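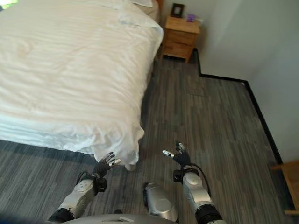

La caja «Ysaline Tanguy: los años de Stilthorpe», editada por Weltia, reúne por primera vez todas las películas que la actriz rodó para el estudio entre 1948 y 1956. Son 693 minutos de cine repartidos en siete títulos, más dos discos de extras y un libreto. La tirada es de 3.000 ejemplares numerados y se vende solo en la web de la distribuidora.

Conviene recordar de dónde venimos. Hasta ahora, quien quisiera ver a Tanguy tenía que conformarse con las copias que circulaban grabadas de la televisión, casi siempre dobladas y con los créditos recortados. De «Totgate» existía una edición en DVD descatalogada desde hace tiempo, con una imagen lavada y un sonido que obligaba a subir el volumen en los diálogos y bajarlo en los números musicales. Yo la he visto así muchas veces y pensaba que la película era así.

El nuevo máster de «Totgate» es lo mejor de la caja. Dura 121 minutos, con el prólogo en el muelle que faltaba en el DVD, y por fin se distinguen los grises en las escenas nocturnas. El número de la escalera, rodado casi entero en un solo plano, gana mucho: se le ven los pies a Tanguy en todo momento, cosa que antes era cuestión de fe en el último tramo. Hay algún salto de emulsión en el tercer rollo y Weltia ha preferido dejarlo. Me parece bien. 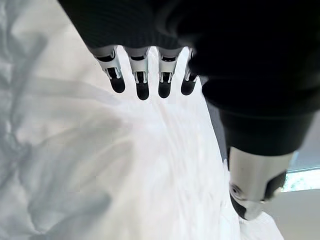
Mano robótica con los dedos hacia abajo sobre una tela blanca arrugada.

El resto de los títulos es más desigual. «Una semana en Ostende» y «La prima de Lieja» parten de buenos negativos y se ven estupendamente. «Cartas para Yu», en cambio, procede de una copia de exhibición y se nota: rayas verticales en el segundo acto, cambios de densidad entre planos y un zumbido de fondo que no han conseguido quitar. También es la película más rara del lote, un melodrama sin canciones en el que Tanguy interpreta a una telegrafista que se enamora por correspondencia. En su día fue un fracaso. Vista hoy, los primeros cuarenta minutos son muy buenos y el final sigue sin funcionar.

Los subtítulos en español son correctos en los diálogos y flojos en las canciones. Alguien decidió traducirlas en rima y el resultado despista. En «La prima de Lieja» hay además una canción sin subtitular, la del tren, y no he encontrado la manera de activarlos. Escribí a Weltia y me contestaron que lo revisarán para una segunda tirada, sin más detalles.

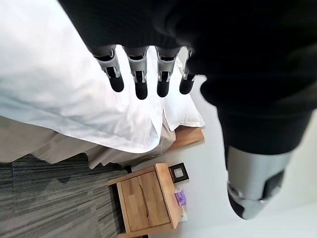
En los extras hay de todo. La pieza principal es una entrevista larga con Pieter Vermeulen, que fue ayudante de coreografía en el estudio y cuenta cómo se ensayaba: jornadas enteras en un hangar sin calefacción, con las marcas del suelo pintadas con tiza y un pianista que cobraba por horas. Vermeulen tiene buena memoria y poca nostalgia. Habla bien de Tanguy como compañera y bastante mal del estudio, que la tuvo un año parada por negarse a repetir papel. El montaje de la entrevista es pobre – cortes bruscos, la misma música debajo durante todo el rato –, pero el contenido compensa. Los noticiarios de época y las pruebas de vestuario son para completistas.

El libreto trae una filmografía completa, fichas técnicas y un ensayo sobre la retirada de la actriz, que dejó el cine en agosto de 1956 y no volvió a conceder entrevistas. El texto está bien documentado, aunque repite dos veces la misma anécdota del contrato. El papel es bueno. La encuadernación, grapada, no tanto: la mía ya se abre sola por el centro.
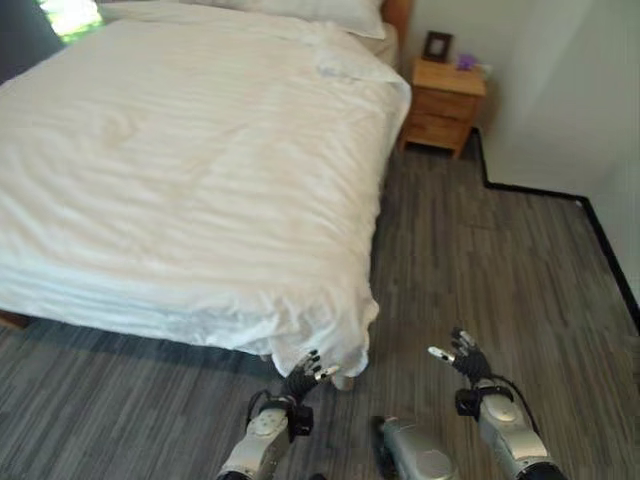 El estuche es de cartón rígido y los 9 discos van en bandejas de plástico superpuestas, de modo que para llegar al de abajo hay que sacar el de encima. Es incómodo y las pestañas aprietan demasiado. Cada película arranca, además, con un logotipo y un aviso legal que no se pueden saltar. Por lo demás, los menús son sencillos y responden rápido. Yo repartiría la caja en varias noches, a ser posible desde una cama como la de la foto, con su edredón blanco y grueso y más de una almohada contra el cabecero de madera, porque «Totgate» pide estar cómodo y las dos comedias de Ostende y Lieja se ven muy bien seguidas. «Cartas para Yu» la dejaría para otro día.

Lo que más se echa en falta son los audiocomentarios. Solo lleva uno «Totgate», a cargo del equipo de restauración, y es muy técnico: escáneres, lavados, gradación. Sobre la puesta en escena apenas se dice nada, y en una filmografía tan poco estudiada hacía falta.

A favor: el máster de «Totgate», la entrevista con Vermeulen, el ensayo del libreto.

En contra: la copia de «Cartas para Yu», la canción del tren sin subtítulos, las bandejas.

Es una compra clara para quien ya conozca a Tanguy. Para los demás, Weltia venderá «Totgate» suelta más adelante, con el mismo máster y sin libreto, y con esa basta para empezar.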